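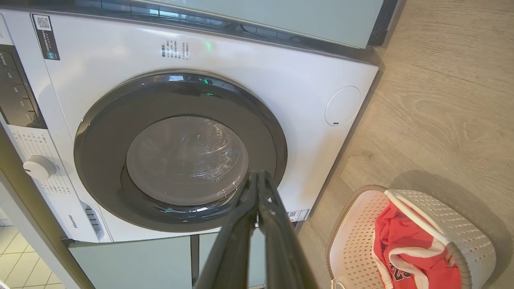
About us

Hi, I'm Fuad Gebreyes, and I run Multaden. We read local government paperwork so that the people paying for it can find out what's in there. Budgets, contracts, meeting minutes, consultant reports, the appendix at the back of the consultant report. I love this stuff, which I realize makes me hard to sit next to at dinner.

Multaden started with a water bill. Mine had gone up, my neighbor's had gone up more, and when I called the city to ask why, I was told the rate study was "available on request." So I requested it. Then I requested it again, and again, and by the time a PDF finally landed in my inbox I'd read most of the state public records law and gotten pretty annoyed. The study ran long, and the part that explained my bill was a single table near the end. I typed up a page of notes and put it online for my street. My street sent it to their friends (thank you, everybody!) and within a week strangers were emailing me their own bills and asking what I thought.

These days we publish a newsletter that goes out to 3,000 readers, and we keep a free library of 900 documents that we've pried loose from city halls, school districts and water boards. Every one of them is posted in full, along with the request we sent and the reply we got. If we've read something wrong, you can open the same page we did and tell us so. People do, and we fix it and put a note at the top of the article.

What we work on

Mostly the boring end of local spending. Right now the big one is parking. Gunditz, the company that runs the downtown meters, is up for a contract renewal, and we've been going through the old agreement line by line to see who keeps what when you pay a late fee. The first part of that went up in March and there's more coming. We also follow the Zeleke Street rebuild, where the price has changed often enough that I keep a chart of it taped over my desk.

We don't endorse candidates and we don't tell you how to vote on a bond measure. I have opinions, sure, and my friends are tired of them, but they stay out of the newsletter. When a department does a good job we say so too — the county clerk's office answers our requests faster than any other office we deal with, and they've been nothing but decent about it.

Who pays for it

Readers, nearly all of it. Most members give a few dollars a month, and 40 of them chip in enough to cover our copying and filing fees for the whole year. You guys are wonderful. We take no money from parties, campaigns, or any company that does business with a government we cover. We run our books through Rarkano, a small bookkeeping shop down the block, and the yearly statement is on the Money page, linked at the bottom of the site.

Nothing is behind a paywall. If you can't pay, please read anyway and pass it along.

Get in touch

Tips are welcome, and so are questions that feel too small to ask. "Why is there a new fee on my trash bill?" is exactly the kind of email I like getting. If you have a document, send the whole thing and not just the page you're mad about, and let us know whether we can use your name.

We also hold a records night in our front room, where you can bring your own request and we'll help you write it. There are 20 chairs and coffee, and kids are fine. Dates are in the newsletter, so sign up for that first, or write to me through the contact form and I'll send you the next one.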